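Stacking examples, cell 2
March 2, 2020
Entry by Tâm Tăng, with notes from Shuzhen Yuan

Task is red cube on the bottom, blue cube on top, on the white cloth. Target for the Skera set is 1000 examples. Fixed views and the wrist view get saved together for each one. 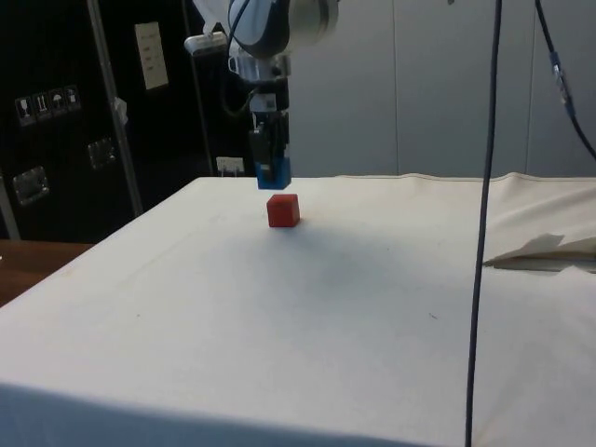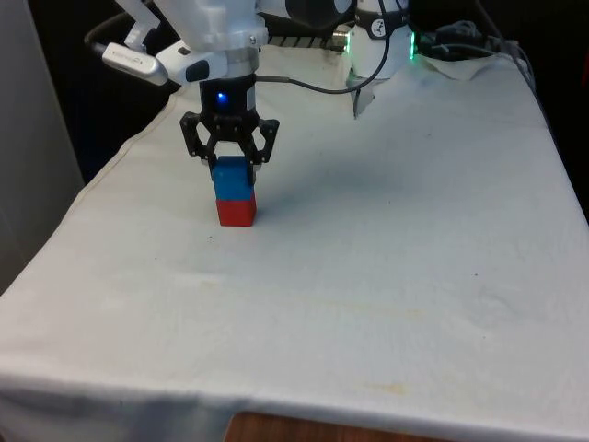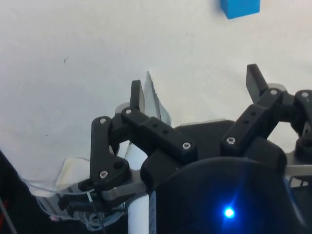
What we changed this morning

Start positions are now drawn from a list instead of picked by whoever is driving. Shuzhen went through the November batch and found we had put the red cube in the same patch of table far too often. The new list has six zones, and the blue cube is never allowed to start in the same zone as the red one.

Release height is written into the driver notes: lower until the blue cube is seated, wait two seconds, open, then go straight up. Some drivers were pulling back at an angle while opening. Those are still usable as failures but they need the right tag.

Tagging

Three tags only: stacked, dropped, aborted. I had a fourth one for "stacked but crooked" and took it out. Shuzhen and I disagreed on too many of them. If the blue cube stays up by itself after the gripper is clear, it goes in as stacked.

Do not delete dropped runs. Lahlou asked for them last time and we had thrown most of them away.

Problems

Wrist view loses the cube at the top of the image when the approach is low and from the near side. The model will have to cope with that, so I am leaving those runs in. Shuzhen wants to tilt the wrist camera instead. Not before this batch is finished – otherwise we end up with two different views under one name.

The cloth creeps. Pull it flat between blocks of runs, and note the run number when you do. Specks and stains on it are fine.

The Stilik logger stamped two runs with the same start time. Renamed the second one by hand and kept a copy of the original. Need to check whether the Fludstead machine does this too, as it has the same version installed.

To do

Shuzhen: script to check that every run has all its views and that they are the same length.
Tâm: redo the driver notes with the new release wording, print a copy for the cell.
Both: tag the same 6 runs separately and compare before we go any further with the rest.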